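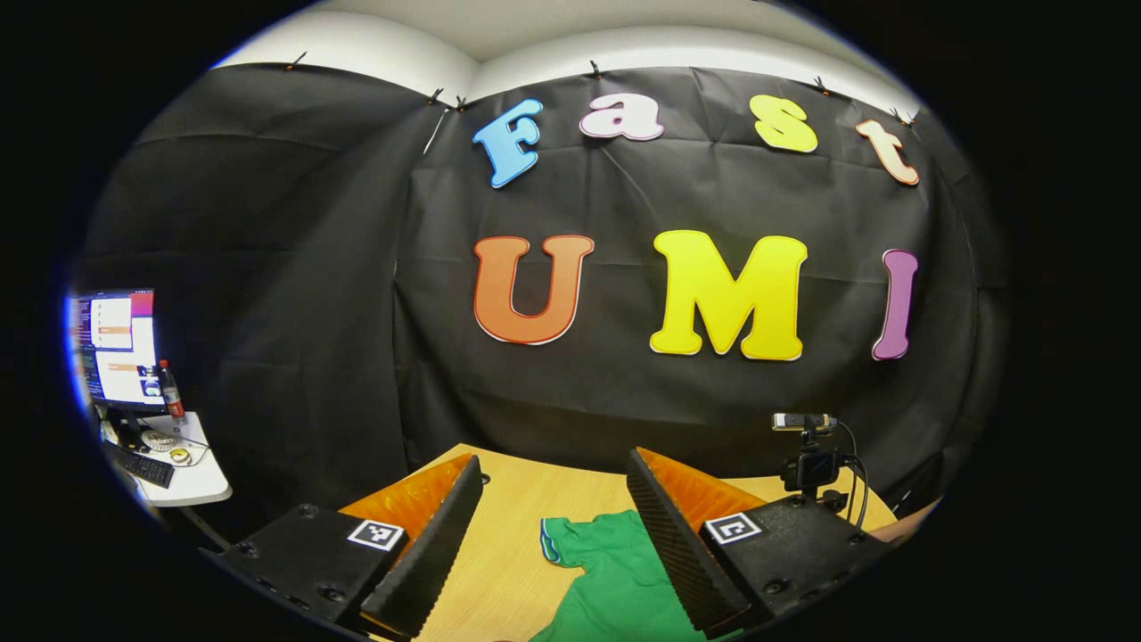

Prirneck Adds Ready-Made Backdrop Set for Small Rooms and Work Tables

Home Products Stockists News Contact

We use cookies to remember your settings and count visits to this site. Accept Decline Cookie policy

ATESHOLM – Prirneck, a supplier of display cloth and cut-out lettering, will begin selling a complete backdrop set in February. The set is called Flunden. It includes black cloth, clips and a bag of large letters, and it is meant for people who need a plain dark background behind a table and don't have a stage or a dedicated studio to put it in.

Flunden will cost $79. Until now customers had to order the cloth, the clips and the letters separately, often from more than one supplier.

"Most of the rooms our customers write to us about are ordinary rooms," said Despina Vasić, product manager at Prirneck. "White walls, a corner in the wrong place, a table that has to stay where it is. They want the wall covered and they want a name on it. That was the whole request."

The cloth comes in panels that can be hung side by side, so it can follow a corner and continue along a side wall. Small black clips hold the top hem. Prirneck recommends putting two clips close together where the cloth meets a corner, as the weight tends to pull there first. The panels are shipped folded and will show creases when they are first put up. Customers who want a smoother surface can iron the cloth on low from the back, or hang it a day early.

The letters are sold in two styles, a rounded one with capitals and lowercase and a larger, heavier one in capitals only. Colors include light blue, yellow, orange and purple, and each letter has a white border so it can be read against black. A common layout is a short word in the rounded style on top and a second word in the large capitals under it, such as the "Fast" and "UMI" arrangement in orange, yellow and purple below a lighter row.

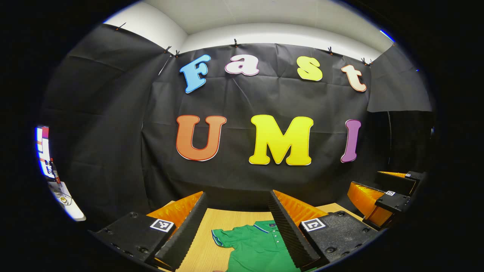 Prirneck advises customers to set the lower row first, a little above the table, and then space the upper row to match. Letters can be tilted slightly or set straight. The backing grips the cloth and can be lifted and moved, though the company suggests deciding on the spacing before pressing down hard.

Light wood tabletops work well with the black cloth, Vasić said, and so do plain, solid-colored items. A green shirt laid out for folding stands out clearly from both the table and the background. Dark clothing is harder to see and may need a pale mat under it.

Flunden was tried out by 18 customers before the final version was settled. Their main complaint was with the clips, which were white in the first version and have since been changed to black. The instruction sheet was also cut to a single page.

The first run will be roughly 2,000 sets. Orders placed before noon are sent the same day, and delivery takes up to five working days. Extra letters and clips can be bought on their own. Ruangrit, which already carries Prirneck's table covers, will stock the set in its stores from the same date.

Press contact: Despina Vasić, Prirneck, Atesholm. Samples of the cloth and both letter styles are available to reviewers on request – please say which colors you would like.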